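Zosevgate Shared Workshop
Evening course: Two Arms on a Bench
Notes for session 6

Right, last time we got both arms waking up without an argument, so tonight it's pick and place. I've typed up my scribbles so you can listen instead of copying off the board.

Before you switch on

Check the stop button. Then check it again, please, I've been caught out! Keep your own hands off the table while the arms have power, and tuck your sleeves in if you're leaning over to fetch something.

We're still on the Badberg controller with my Stomano scripts on top. Speed limit stays at 12 per cent until I come round and say otherwise (yes, it's slow, bring a cuppa).

Flowers into a vase

I love this one. Petals squash, stems swing about, and a clear vase is a pig for the camera to find. Bring the bouquet in high, get the stem over the rim, stop, look, and only then lower. If the stem's swinging, wait. The other hand stays open and up out of the way, and the toys and the tin can stay where they are on the cloth.

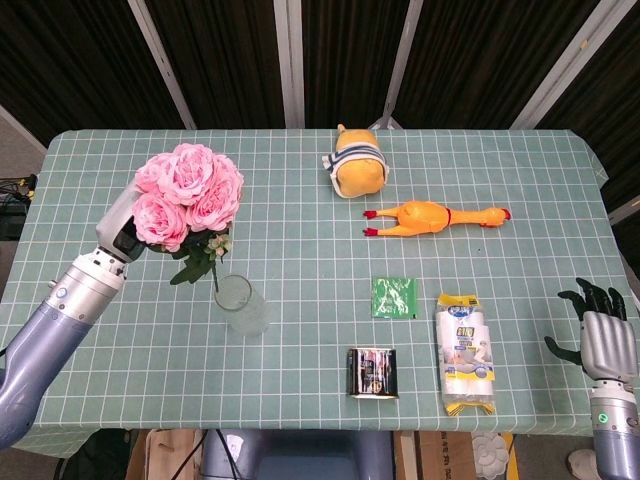

Homework for next week

Log 50 tries, good and bad, in the Shih folder. Write down where the stem was when you stopped. Misses count too, so don't delete them!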